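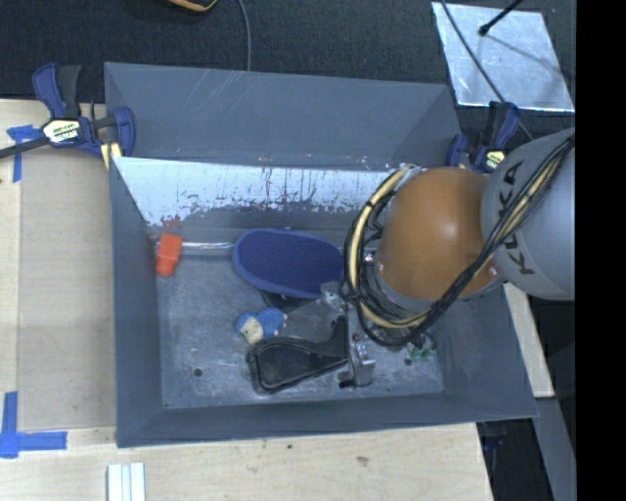

December 2, 2001
By the Bellthorpe shop team

Grarkus began in June with one rented unit in Bellthorpe and a great many odds and ends looking for a second home. We take in the things that gather in cupboards and under stairs – soft toys, bits of moulded plastic, rods and fittings, the part that belongs to something you threw out years ago – and we sort them by the bin, a few pieces at a time, until each has a shelf and a ticket. There are 176 shelves now, and we do still get lost among them! Do come in and have a good rummage, and stay as long as you like. Most small things are 50 pence.

Recent items
Our Dernton counter
Bringing things to us
Soft toys wanted
The Olvera shelves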